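Wannasri Supper Nights – your questions, my answers

I get the same handful of emails every month, so I finally sat down with a coffee and typed everything out.

What is it?
Dinner at my place, one Friday a month, cooked by me and whoever I can talk into chopping. Mostly Thai, because I grew up on my aunt's cooking, but Venla took over in April and we had salmon soup and rye bread (I'm still thinking about that soup!).

How do I get a seat?
Email me. There are 60 people on the list and my table doesn't stretch that far, so I go in the order the emails land. If you miss out, you're first in line next month.

What does it cost?
30 dollars, cash or transfer, and that covers the food and the rice I always overbuy. Kids under 5 eat free.

Is it spicy?
Some of it! I keep one curry gentle and put the chilies in a bowl on the side. Hryhorii can't take any heat at all and he's never gone home hungry.

I'm vegetarian. Can I come?
Please do, just tell me when you book. I use fish sauce in nearly everything, so I need to set yours aside early – I can't fix it once the pot's going.

Can I bring something?
Drinks, yes. Dessert, ask first, or we end up with four mango cakes again.

Do I have to help wash up? 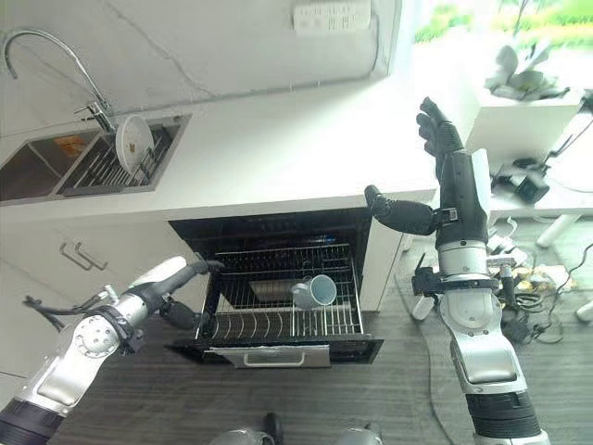

Nope, you're a guest. People wander in and grab a towel anyway, and I won't fight you over it, but the good knives stay with me. If you brought a dish, put your name on the bottom with tape. I still have a blue casserole from last winter and I'd love to know who it belongs to.

Where do I park?
On the street, past the bakery. Please don't block number 718, they have a baby and come and go at all hours.

What if I have to cancel?
Tell me by Wednesday and I'll send your money back. After that I've done the shopping, so try to send a friend in your place.

– Yaowalak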